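Reading time: 4 min
Last updated: March
Shares 13 | Comments 2

4.2 Comparison of fingertip pads on the hand-held gripper

The second part of the study looked at the fingertips. The linkage, the base plate and the housings stayed the same throughout, and only the pads were changed. We compared two sets. The first was the hard moulded pad that Skusteck supplies with the tool. The second was a softer blue pad cast in our own workshop at Drenthorpe, cut to the same outline so that it would fit the same fingers without any change to the jaw opening.

We chose wrapped food as the test material. Rigid blocks and cups had given almost the same result with both pads in our early trials, and they told us little about the cases that people using the tool had complained of. A sealed packet is harder. The film slides over what is inside it, the ends are flat and stiff, and the part that carries the weight may sit well away from the part the fingers touch. A soft pastry in a clear wrapper also shows damage easily, which made it useful for judging whether an operator had squeezed too hard.

The work was done on a domestic dining table with its usual cloth left on. Earlier sessions on the bare bench at Grasholm had used a plain grey mat, and the wrist camera had very little to track on it. A printed cloth gives the tracking software more to hold on to, but it can also ruck up when a finger is pressed down and dragged. We did not smooth it between attempts unless a fold was higher than the packet.

Each operator was asked to approach from the near side of the table, open the jaws wider than the packet, lower the fingers on either side of it and close until the packet could be lifted. The target was then carried to an open box on the same table and set down inside. Operators were told to work at their own speed. They were not told which pad we expected to do better, although the colour made it plain enough which one was fitted.

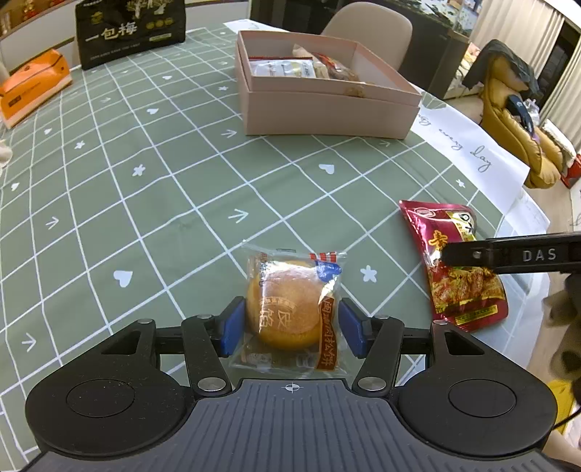 An attempt was counted as a success if the packet was in the box and the fingers were clear of it before the operator let go of the trigger for the second time. Dropping the packet and picking it up again was counted as a failure, even when the second try went well. We made this rule after a long discussion on the first Thursday, when two of the authors had scored the same recordings differently. All earlier recordings were then scored again by Fengying Li, working from the video alone.

Each pad was used for 52 attempts. The soft pad did better on the pastries, and the gain came almost wholly from grasps in which the fingers met the packet low down, near the cloth. With the hard pad, the film tended to bunch up ahead of the finger and the pastry rolled out underneath. The soft pad gave a little at its lower edge and stayed in contact. For glossy pouches the two were much closer. A flat pouch has little height for either pad to close on, and most operators ended up pinching a corner.

The soft pad has its own faults. It picks up crumbs and lint from the cloth and has to be wiped, and after a long session its surface loses some of its grip. It also hides the moment of contact from the operator. Several said they could feel the hard pad touch through the handle, but with the soft one they had to watch for the wrapper to move. This may explain why they closed the jaws further than they needed to - a habit seen in all but one operator.

We did not change the camera, its height or its angle between the two sets. The circled cross on the base plate was kept in view as a fixed point, and any recording in which it had shifted between the start and the end was thrown out. Over 13 recordings were lost in this way, most of them from the first session, before the mount had been tightened.

Fig. 4. Trial with the hand-held gripper and blue pads. The jaws are open, with a wrapped pastry between the fingertips.

The Yao controller described in Section 3 was not used for this part of the work, as the jaws were driven by hand throughout. Whether the same gain would be found on a powered arm remains to be tested. A motor closing to a set force would not squeeze harder for want of feel, so the main drawback of the soft pad might matter less there.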